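# How Do You Look After a Pair of Robot Hands?

If you've ever looked after a bike, you already know quite a lot about looking after a gripper. A gripper is the part of a robot that does the grabbing, a bit like your hand, only with far fewer fingers. At Broltside, where Jocelyn Tan works, the grippers have two fingers each, and there is a kind that a person can hold and squeeze, so that people can practise a job first and the robot can learn from it later.

The job they practise most is one you may have been asked to do yourself (perhaps more than once!), and that's tidying up clothes. Clothes are tricky for robots. A cup stays cup-shaped when you pick it up, but a T-shirt flops about and changes shape every time you touch it. 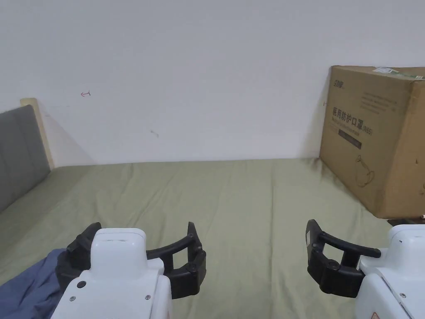

Before any folding gets done, Jocelyn checks the fingers. She opens them as wide as they'll go and then closes them very slowly, watching to see that both sides move together. If one finger gets there before the other, something has come loose or there's a bit of fluff in the works. Fluff is the biggest nuisance of all, and she keeps an old, soft toothbrush in her pocket just for that.

Next she looks at the joints. You have joints too, in your knuckles and elbows and knees, and they let stiff bones bend in useful places. A gripper's joints are called pivots. Each one has to be snug enough that it doesn't wobble, but not so tight that it can't turn, and getting that right takes a small screwdriver and quite a bit of patience. Jocelyn gives the screw a tiny turn, tries the fingers again, and then gives it another tiny turn if it needs one. 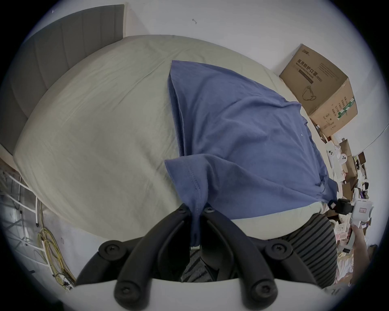
Then there are the fingertips. They do the pinching, so they wear down first, just like the toes of your favourite runners. When Arif Mollah started at Broltside last June, he wrote down every pinch for a whole day and got to 238. The next day he got to 196, and he says his own hand was very glad of the rest! Worn tips let cloth slip away, so they are swapped for new ones, always both together so that they match.

Last of all comes the test, and it's a good one to try at home with your thumb and one finger. Take hold of a T-shirt by a single layer and lift it up gently. Did you get just one layer, or did you grab two? Now try it with your eyes closed. It's much harder, isn't it? A robot needs its camera nice and clean for the same reason, and Jocelyn wipes the glass with a soft cloth, never with her sleeve.
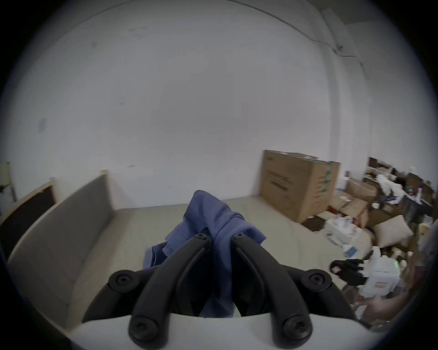

*Two black fingers pinching a piece of blue cloth.*

When the day's work is over, the grippers are brushed and wiped again and put away with their fingers open. Arif does the left one and Jocelyn does the right.

**Words to know**

- **Gripper:** the part of a robot that holds things.
- **Pivot:** a joint that lets a part swing or turn.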